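Cleaning Fabric Flowers

Dust dulls woven petals and settles in the folds. The method applies to polyester and cotton stems. Silk needs a dry brush only.
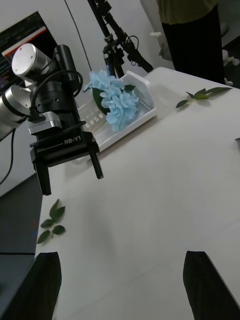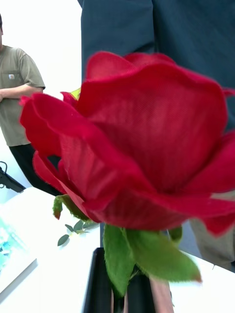
Step 1. Test the dye
Press a damp white cloth on the underside of one leaf for 3 minutes. If color transfers, stop and clean dry.

Step 2. Remove loose dust
Use a soft brush, working from the center of the bloom outward. A hair dryer on the cool setting clears deep folds.

Step 3. Trim the fuzz
Cut stray fibers with small scissors. Do not pull them, as the weave will run.

Step 4. Spot clean
Wipe with water and a drop of mild soap. Hang upside down overnight.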